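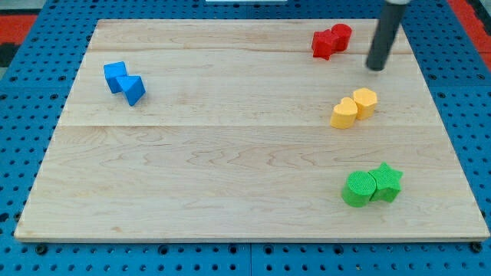 Foam Shapes on a Wooden Board: Notes on Sorting by Colour

Posted May 29, 2019

Readers of this blog will be aware that the tidying of the activity room at Hundale has occupied most of the spring. The shelving was dealt with first, and then the puzzles. This entry concerns the foam shapes, which had been kept in one deep tub and were seldom taken out of it.

The shapes are now used on a board. Any flat, pale surface is suitable. Ours is of light wood, made up from several planks, and it is set down on the blue pegboard table. The colours show well against it, and a child can see at once where the working area stops. The holes in the table top are a nuisance for crayons and small beads, but foam blocks do not mind them.

The arrangement currently in use is sorting by colour. Blocks of the same colour are pushed together until they touch, whatever their shape. A red star goes with a red cylinder, and a yellow heart goes with a yellow hexagon. The blue pair is a cube and a triangle. It was the triangle that caused the most discussion, as several of the younger children wished to place it on top of the cube as a roof. This was permitted after the sorting had been completed.

Catrin Gethin has suggested that the pairs be kept well apart, with clear wood between them, and I have adopted her advice. When the groups are set too close the children begin to treat them as a single heap, and the exercise has to be started again.

The following points may be of use to anyone setting up something similar.

Bring out a few blocks at a time. The full tub holds 200, and the first session, at which all of them were tipped out, is not one I intend to repeat.

Wipe the foam with a damp cloth and let it dry before it goes back in the tub. Matte foam picks up fluff and pencil marks very readily.

Store the board on its edge, behind the cupboard door. The front edge of ours is thin and I would not like to see it knocked.

Yanti Kusuma has asked whether the same board could be used for sorting by shape. It could, although our set would need more hearts – there are very few, and they are always wanted. I shall look into replacements before October. The paint trays are next on the list.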